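How to cut down on squash and juice without buying anything

Every few months somebody sells a new way to drink more water. There are bottles with times printed up the side, bottles that light up, flavour pods, apps that nag. I have tried more of them than I should have, and spent 49 pounds on one bottle that now holds pens. What follows is the method I ended up with. It's dull and it costs nothing, and I can't promise it will do anything for your skin, your sleep or your mood.

Before you start

Ignore the daily targets for a week. Most of the figures passed around have been copied from page to page, and few of the people repeating them can say where they came from. Drink when you're thirsty, and a bit more if it's hot or you've been working outside. If a doctor has told you how much to drink, do what the doctor says and skip this page.

Step 1. Write down what you drink now

Use paper. Two days is enough, one of them a day off work. Put down the drink and the rough time, nothing else. I'd expected tea to be my problem and it was juice, nearly all of it between three and five in the afternoon.

Step 2. Read the back of the bottle

The front tells you about fruit and sunshine. Turn it round and find the sugar line, then check whether it's given per 100 ml or per serving. Some makers decide that a small bottle is two servings, which I have never seen anyone treat as true. Multiply it up for the whole bottle.

Juice counts. People get cross about this, but squeezing fruit leaves most of the fibre behind and keeps the sugar.

Step 3. Pour it, don't swig it

Get a cup. Any cup, a plastic one from the picnic box will do. Pour what you mean to drink, put the cap back on and put the bottle away.

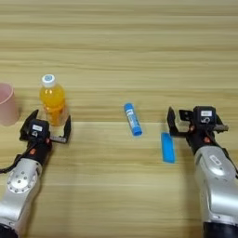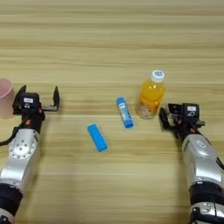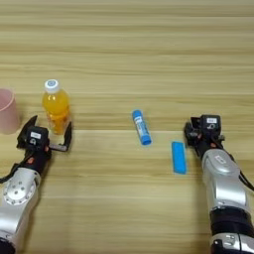

Nesrin Karakaya wrote in to say that pouring made no difference in her house until she also stopped buying the multipacks, and that I was giving the cup far too much credit. She may well be right. She also thinks step 1 is a waste of paper, and there I'd disagree, having got my own guess so badly wrong.

Step 4. Weaken it slowly

Going straight from juice to water lasted me four days. Do it in stages instead:

Week one: three parts juice to one part water.
Week two: half and half.
Week three: one part juice to three parts water.
After that, stop or stay there. Weak juice is still a good deal less sugar than strong juice.

If a stage tastes horrible, go back a step and give it another week. The same goes for squash, only there you just pour less of it.

Step 5. Be careful with "no added sugar"

It means what it says and no more. A drink can have no added sugar and plenty of its own. The ones made with sweeteners do cut the sugar, but in my case they did nothing to stop me wanting something sweet at four o'clock.

What about filters and fizz machines?

If your tap water tastes bad, try a jug of it in the fridge overnight first. A fizz machine is fine if you already like fizzy water. Buying one in the hope of becoming a person who likes it is how mine ended up in the loft.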